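The Winter the Computer Came Apart (and the Spring It Didn't Go Back)

May 2023
by Nelly Salazar

There is a particular kind of optimism that comes over a household when somebody finds the right screwdriver. It came over ours at the weekend, and by teatime the old desktop had its side off. 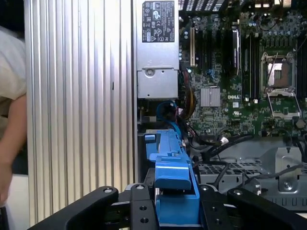
What I thought was wrong with it

The Dell has been slow since before the last carpet. In December it stopped being slow and started being off, which at least made a change. I diagnosed dust. I diagnose dust in most things, including the car, and I am right often enough to be unbearable about it.

So the plan was a clean. Brush, can of air, cup of tea, lid back on. Three hours later we had the processor out and the metal bracket over the socket folded open, and I was having a quiet conversation with myself about where plans go.

I had never looked at a bare socket before. All those tiny pins, with a coppery patch in the middle, and every page on the internet telling you in capital letters not to breathe near them. I found myself standing well back with my hands clasped, like someone in a shop that sells glass swans.

Blue means you're allowed

My one useful discovery is that blue plastic is friendly. Somebody at the factory decided that the bits an ordinary person might touch should be blue, and I am grateful to them. If it's blue, it probably unclips. If it's silver and has warning triangles on it, like the power supply, you leave it be and admire it from a distance. I have no idea how far this theory holds, but it got me through the afternoon with all my fingers.

The yellow wires are another matter. There is a great hank of them coming out from under the power supply, and they have the temperament of garden hose. You push them out of the way and they come back. I tried a freezer bag tie. I tried speaking to them.

Things I bought

A tube of heat paste from Winano, which is grey and gets on everything. I have since found it on the kettle.

A set of brushes from Prestier, sold as "anti-static" and, as far as I can tell, identical to the ones I use for glazing pies. I now own two sets of pastry brushes and have to remember which is which.

A magnetic dish for the screws, from Hullier. I recommend this without reservation. There are 20 screws in it at the moment and I could tell you where perhaps four of them belong.

The man at Chávez, on the high street, offered to do the whole job for a price I thought was cheeky on the Friday and very reasonable by Sunday night.

Where we are now

The computer lives on the dining table and we eat round it. I have dusted it thoroughly, so nobody can say the original job wasn't done. The processor is in an egg box with the lid shut. I'm waiting for a free evening, good light and a steadier pair of hands than mine, and I have 571 photographs of our last holiday on that hard drive, so I would quite like to get it right.

I'll report back. In the meantime, if you come for supper, mind your elbows.

3 comments

Marmaladecat: Egg box is inspired. Mine went in a butter dish and I don't want to talk about it.

Tony in the shed: Take the drive out and get your photos off FIRST, then play. A cheap USB caddy will do it. And don't put the paste on like you're icing a cake, a blob the size of a pea is plenty.

Nelly: Tony, caddy ordered. I'd already been thinking butter knife for the paste so thank you for stepping in.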